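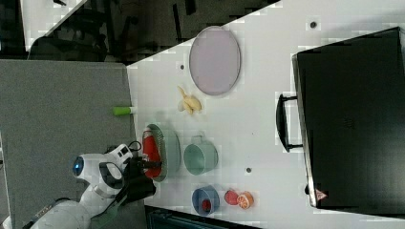
A Visit to the Pernen Open Day

February 20, 2022

I went to the open day at Pernen, the retreat house outside Mirent where our church is thinking of holding its weekend in September. I had read the leaflet and wanted to see the rooms before we sent any money. I also wanted a few hours of quiet, and I got some.

Getting there

The train to Mirent was on time. From the station it is a walk of 90 minutes by the river path, or a short ride on the Kaplan bus, which stops at the bottom of the lane. I took the bus. The lane is steep and there was mud on both sides, so anyone who is unsteady on their feet should ask for a lift from the stop. The house will send a car if you ring the day before.

The bus driver asked if I was going up for the praying. I said I was going up to look at the bedrooms, and he seemed satisfied with that.

The house

The oldest part of Pernen is the chapel. A stone by the door gives the date 1396, though the guide told us that most of what stands now is later. The roof was mended two winters ago and the new slates are a different colour from the old ones. Inside there are plain benches, a heater on each wall and one small window behind the table. The heaters make a ticking noise when they come on. After a while I stopped hearing it.

The bedrooms are in the long wing. Each has a bed, a chair, a desk, a lamp and a Bible. Mine, or the one I would be given if we come, looks over the kitchen garden. There are shared bathrooms at both ends of the corridor. The rooms on the ground floor have wider doors and a rail in the shower, and we would need to book those early.

The library is called the Dondico Room. It holds over 1000 books, most of them given by people who have stayed. There are a lot of commentaries and a good shelf on the Psalms. Borrowing is by a notebook on the windowsill. I looked through it and saw that some titles had gone out several years ago with no date for coming back.

Midday prayer

Visitors were invited to join midday prayer. We sat without speaking for 10 minutes, then someone read Psalm 62. "Truly my soul waiteth upon God: from him cometh my salvation." It was read slowly and then read again, and there was no talk afterwards.

I am not good at silence. For the first part I thought about the bus home and whether I had turned the boiler down. I have been told many times to let such thoughts pass, and I have never found that easy. On the second reading the word "waiteth" caught me. I have spent most of this winter asking God for an answer about my work, and I have treated each day without one as a day wasted. The psalm does not talk about waiting in that way. I wrote the verse on the back of my bus ticket and it is now on the fridge.

Lunch

Lunch was leek soup, bread and cheese, with apple cake to follow. It was eaten at long tables with conversation allowed. On full retreats the midday meal is silent and a book is read aloud. I asked what the book was at present and was told it was a life of a missionary, and that they were only on the third chapter. Gluten-free bread is kept in the freezer and has to be asked for the night before.

Things our group should know

There is no phone signal in the long wing. There is some at the top of the garden, by the compost bins.

Towels are not provided. Bedding is.

The front door is locked after night prayer. A side door by the boot room stays open for anyone who wants to walk, and there is a torch on the hook.

The large meeting room was being used for something else and we could not go in, so I still need to ask about the piano.

Children are welcome on day visits but not on weekends.

I came back down the lane in light rain and just caught the bus. I have put the booking form in the church office, in the tray by the kettle, and names can be added to the sheet beside it.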